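The Dorside ferry left at six and Valentyna wasnt on it. Again. Bag packed, ticket in her glove – 80 for the crossing, no refunds.

Kristóf came down the ramp, out of breath. "You waited."

"I missed it."

"Same thing."

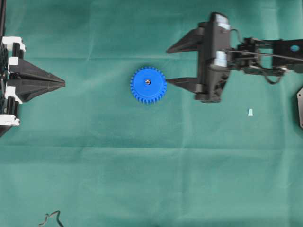

The blue gear, on green cloth.

She laughed, sort of. Rain starting. His father's clock shop was shut up for good, 2,000 owed on the rent, and he still had the key on a string round his neck.

"Next boat's at nine," he said.

"I know when teh boat is."

They sat down on the bag. Both of them. It held.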